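Steamer care

Rinse a bamboo steamer in plain hot water as soon as it cools. Skip the soap.
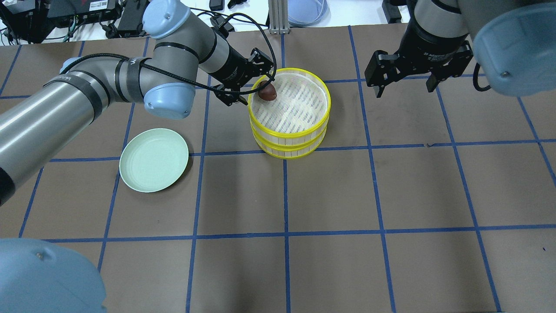

Two-tier bamboo basket and a green plate.

Dry the tiers apart, on their sides, for 6 hours. 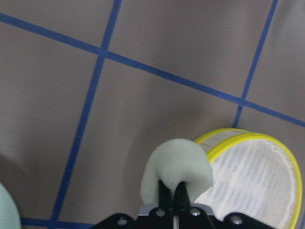 Store them with the lid off. A closed basket gets musty by April.
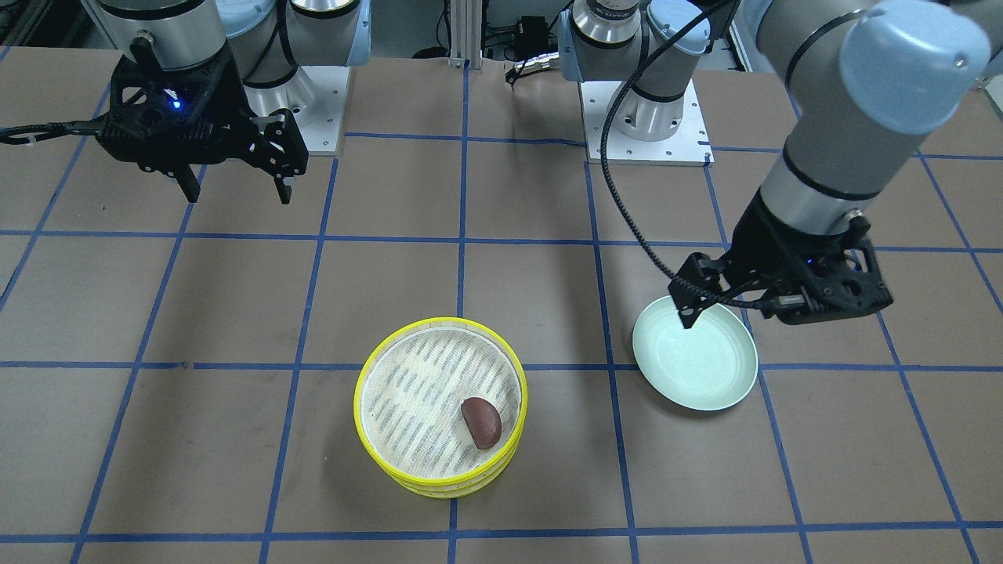
Buns stick less on a cloth liner. Leave space around each one. A round basket with a single small item in it, like the yellow-rimmed one, steams fastest. 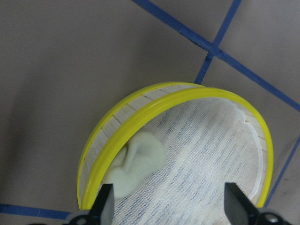

Boil liners for 5 minutes and hang to dry.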